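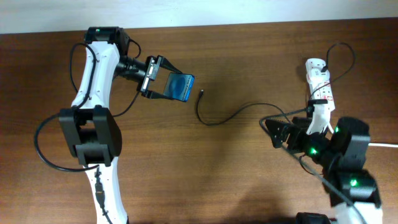 *A short cable on a brown wooden table, with a robot arm on each side.*

# How does nail polish go hard?

Quick one today. Nail polish! You paint it on, it's runny. You wait a bit, it's hard. So where did the runny part go?

Into the air. That's the short answer. Long answer coming up.

## What's in the bottle

Nail polish is mostly a liquid called a **solvent**. A solvent is a liquid that other stuff dissolves in, the way sugar dissolves in tea. Mixed into the solvent you get:

- a film maker - the stuff that turns into the hard shiny layer
- a bit of something bendy, so the layer doesn't crack the first time you pick up a pencil
- color, usually a very fine powder (called pigment)
- sometimes glitter

The color powder is heavier than the liquid, so it slowly sinks. Ever seen an old bottle with a clear stripe at the top and all the pink at the bottom? That. Some bottles have a tiny metal ball inside to help with mixing. Roll it between your hands and the color comes back up.

## Drying

When you paint a thin layer, lots of the liquid is touching the air. The solvent **evaporates**, meaning it turns from a liquid into a gas and floats off. Puddles do the same thing, only slower. The strong smell is the solvent reaching your nose! So always open a window. And ask a grown-up before you start.

The film maker can't float away. It's made of long, long chains, way too big. As the liquid leaves, the chains get squashed closer and closer and tangle up like cooked spaghetti left in the pan. Tangled chains = hard layer. 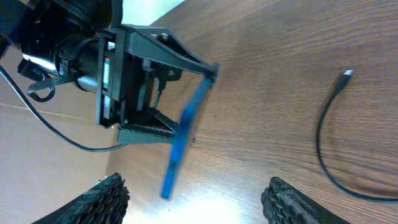 **Why does a thick coat take so long to dry?**

The top dries first and makes a skin. The liquid underneath has to squeeze out through that skin, and it's slow going. Two thin coats dry better than one fat one.

Pieter Koster makes nail colors at a little company called Cutora, in Gelen. They have 19 colors right now. I asked him which one kids pick most and he said green, always green, "frog green if they can get it." He also said people blow on their nails and it dosen't help much. Breath is warm but kind of damp, and you run out of puff.

## What about the lamp kind?

Some salons use gel polish. Different thing. It doesn't dry by evaporating. You could leave it sitting in a dark room for ages and it'd still be goopy.

Gel needs light. It has small pieces in it that are waiting to join up, plus a helper that wakes up when the right kind of light hits it. The helper gets going, the small pieces grab on to eachother, and you get one big net. Scientists call this **curing**.

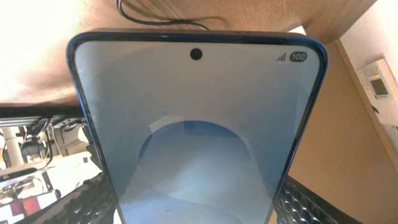
Not just any light, though. Light comes in waves, and the waves come in different lengths. One kind of lamp gives out light with a wavelength of 405 nanometers, a purple color right at the edge of what our eyes can see. A nanometer is super tiny. A million of them fit in one millimeter. Gel polish is for grown-ups and people who know how to use it, because wet gel on your skin can give you a nasty itchy rash.

## Taking it off

Remover is a solvent too! Often it's one called acetone. Regular polish never really changed into something new, it only lost its liquid. Put a solvent back on and the spaghetti chains come loose again and wipe off on the cotton. Gel is a net, so it's harder to get off. It has to soak and soften first.

Remover can catch fire easily, so keep it far away from candles and stoves. Grown-up job.

## Words to remember

**Solvent** - a liquid that dissolves things

**Evaporate** - turn from liquid into gas

**Pigment** - color powder

**Cure** - go hard by joining up, with light for example

Next time: why shampoo makes bubbles.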